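FOR IMMEDIATE RELEASE – FEBRUARY

Pokanum opens its supper kitchen in Kurtuluş, and everybody's invited

Hello from a very floury desk! I'm Parvaneh Nikzad, and I've been writing the news for Pokanum since we were a monthly soup night with borrowed chairs. I'm delighted to tell you that from the end of February we'll have a kitchen of our own in Kurtuluş, with a proper front door, a long table that seats 30 and a bread oven that Behrouz Yazdani has already given a name (he won't let me print it).

If you haven't met us before, we cook Iranian home food and teach other people to cook it too. Supper is one sitting, at seven in the evening, and everyone eats the same menu. The cooking classes run in the afternoons before it, so if you've spent three hours learning to turn out a tahdig in one piece, you can stay and watch strangers fight over the crispy bits.

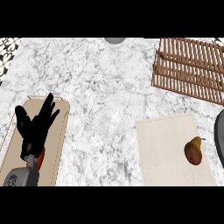 The opening menu belongs to Soudabeh Ebrahimi, who has cooked with us from the start and who rewrote it so many times that I stopped saving the old versions. We begin with flatbread, white cheese, walnuts and a great heap of herbs, then there's ash reshteh, then a lamb and dried lime stew with rice. Soudabeh likes the first course carried out on something big and plain, and a long beige tray with a raised rim and rounded corners, set on white marble with soft grey veining, is very much her idea of how a table ought to start. After that come the bowls, and the bowls don't match, and they never will. Pudding is saffron rice pudding with cinnamon on top, and yes, you may ask for more.

Vegetarians get a stew of their own, with split peas and aubergine. I've had it twice this week and would happily have it again tonight.

"I wanted food that you can smell from the stairs," says Soudabeh. "My mother's building was like that. You knew what everybody was having, and if you liked it you knocked."

The classes

Golshifteh Najafi is in charge of teaching. She's starting with 2 courses, one on rice and one on bread, and she'll add pickles when the good cucumbers come in. Classes are small and you'll get your hands dirty – bring an apron if you're fond of your shirt. Absolute beginners are welcome in both. Golshifteh once taught me to make barbari, and I'd previously burnt toast in three different flats, so please don't be shy.

Our flour comes from Pralorent, who mill it coarser than most and have put up with a lot of late phone calls from Behrouz. The booking pages were built by Ratent, and they work on a phone, which the old ones never did. A big thank you to both!
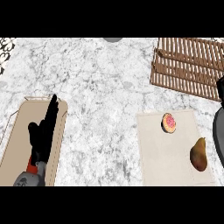

Booking and other practical bits

Supper places and classes are booked separately. You can do both through our website from ten in the morning on the first of the month, or ring the kitchen and ask for extension 3430, where you'll most likely get Simin Jalali. She looks after the table plan, so she's the one to tell about allergies, high chairs and birthdays. If you need to cancel, let her know by noon the day before and we'll move your booking to another evening.

We can't do takeaway yet. People keep asking, and we'd love to, but the oven's only so big and Behrouz sleeps little enough as it is.

Members of the press are welcome at a tasting on the afternoon before we open, starting at 3. There'll be tea, plenty of bread and a chance to talk to Soudabeh and Golshifteh while they're cooking – they talk better that way. Drop me a line if you'd like to come, and tell me if there's anything you don't eat.

Press contact: Parvaneh Nikzad, Pokanum, Kurtuluş, ext. 3430 | © Pokanum. All rights reserved. | Back to top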